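Plosima Readers' Forum
Fiction and Series Enquiries

Reading order for the Skaltau mysteries

Posted by Unard, 28 November 2021

I have acquired the first two Skaltau novels in paperback and wish to read the series in its intended sequence. The library catalogue lists the prequel novella first, while the publisher's page places it after the third title. Would members please advise which order is preferred, and whether the omnibus is complete? 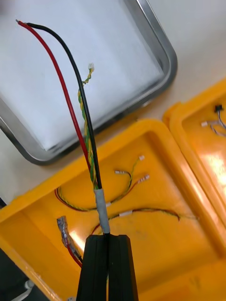
Red and black wires held in the gripper.

Kalogeropoulos

Publication order is recommended. The novella discloses the identity of the harbour informant, a matter the second novel withholds until its closing chapters. Readers who begin with it will find much of the suspense removed.

The omnibus runs to 1000 pages and contains the first three novels only. It omits the novella and the author's afterword - both are available in the separate edition of 409 pages. 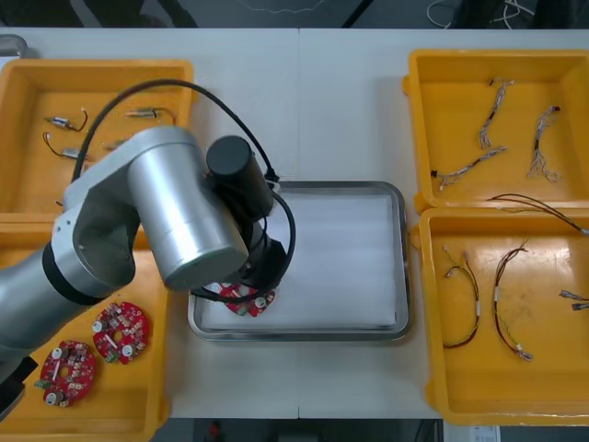 Further replies

ferntree_reader

I read the novella first and it was fine. Book three is slow.

Moderator, Fiction Desk

Members are reminded that plot details should be preceded by a spoiler notice. The reply from Kalogeropoulos has been retained, as it names no character.

With regard to the original enquiry, the revised catalogue entry was issued in September and now follows publication order. Branches holding the earlier large-print edition

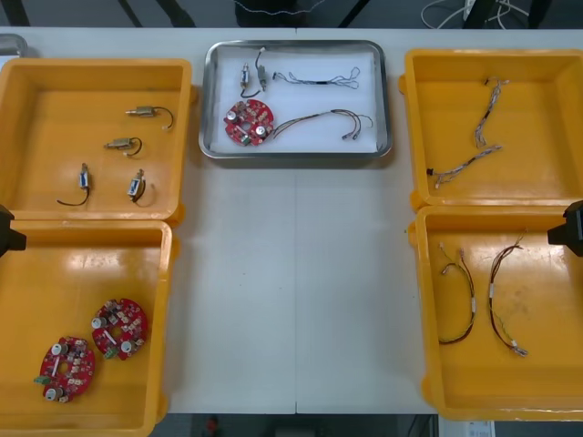
should note that its chapters are numbered differently, and that page references given in this forum will not correspond. Requests for the separate edition may be lodged at any branch - the current waiting list is closed at 200 names.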